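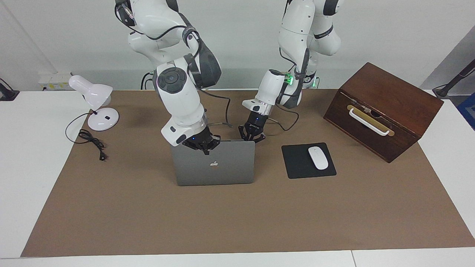 Drurnus two-arm cell: weekly inspection
Cletero workshop, 6 July 2026
Result: passed, with grumbling

1. Arm covers and joints. OK.
Wiped down both arms. The dark joint covers collect dust in every groove, and the cloth goes in once and comes out ready for retirement.

2. Gripper fingers. OK, one remark.
Checked both pairs for play and for worn tips. The right gripper has a trace of side play, same as in January, when it was also going to be looked at soon.

3. Indicator lights. OK.
Blue on both grippers, green on the left arm. If a color turns up that isn't on the card by the door, stop and read the card. Do not wait to see if it changes its mind.

4. Cables. Needs attention.
The gripper cables hang in loops, and the loops have to clear the table items through the full reach. They do at 40 percent speed. At full speed the left one swings like a jump rope. Add a clip before the next run and strike this comment.

5. Table covering. OK.
Kraft paper flat, no tears, no curled corners. Replace after 200 cycles or one coffee, whichever comes first.

6. Table items. OK.
Laptop, mouse and pad, lamp, wooden box with the slanted top. Lamp stays unplugged during runs, and its cord stays out of reach of the grippers. The laptop is on the table as a work item. It is not for checking mail.

7. Grip force. OK.
Read 76 on the right and 73 on the left, Fondatico gauge, limit 80. Close enough to call them twins.

8. Emergency stop. OK.
Pressed it with both arms moving. Both arms quit at once, a standard the rest of the shop might study.

9. Logbook. Failed.
Last two entries say "fine." Fine is not a reading. Fill in the numbers, including the Samarakoon controller hours, and sign.

Open items: clip for the left cable, side play on the right gripper, a pen that works.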